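Visit report: student project day at Carkby, 6/24/18

Our club had been asked twice before to come over to Carkby and had never managed it, so when the third invitation came in March we said yes before looking at the train times. Eleven signed up and nine went. The Sunday service meant a change at Hedmont and a long wait on the platform, and we reached the college a little after ten.

The day was run by the second-year students on the robotics course. They have one project that fills most of the year, which they call Zullia, and it deals with cloth. The aim is to have a machine pick up a piece of fabric, open it out and fold it. Last year's group worked on stacking blocks and finished early. The tutors wanted something harder.

We began with a short talk in the lecture room. The students explained that cloth is difficult for a machine as it never lies the same way twice. A block can be measured once and the numbers stay good. With cloth, every touch changes the shape, and a fold can hide the corner you are looking for. They showed their early results on a chart, and were quite open that the first term had gone badly. Of the first 64 tries at a simple fold, they counted very few as good enough to keep.

After that we split into two groups. Ours went to the workroom first and the other half had the talk on motors. The students collect their practice runs by hand, using a gripper with two fingers that a person holds and works over a covered table. The camera rides on the gripper, so that the recording shows what the fingers are doing from close up. Each run is a single job, such as taking hold of a fold and laying it flat. 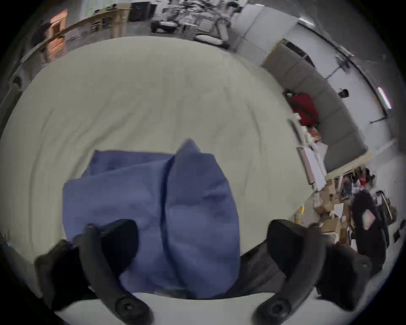

The target for the year is 2000 runs. They record in pairs, one handling the cloth and the other keeping the log, and they swap over when the person holding the gripper gets tired. Their best single day gave 226. A run is thrown out if the cloth slips off the table or if the hand holding the gripper stops halfway to think, and we were told this happens more than you would expect.

Several of us had a go. The gripper is heavier than I thought it would be and my wrist ached after a few minutes. The usual fault among visitors is to close the fingers too early, and I did this three times running.

Lunch was sandwiches and was included in the price. In the afternoon there was a small contest between the visiting clubs, using the Murakami arm kits that the college keeps for its evening class. Each team had 41 minutes, an odd figure fixed by the room booking, to get an arm to move a folded napkin from one tray to another. We came third out of five. Our arm dropped the napkin between the trays on the judged run, having managed it twice in practice.

Two points for our own club. The written log was very good, with one line for every run and a reason given for each one thrown out, and we should copy it. We should also ask about borrowing a kit for the autumn, as the college lends them out when the evening class is not running. Anyone who still owes for the train should pay at the next meeting.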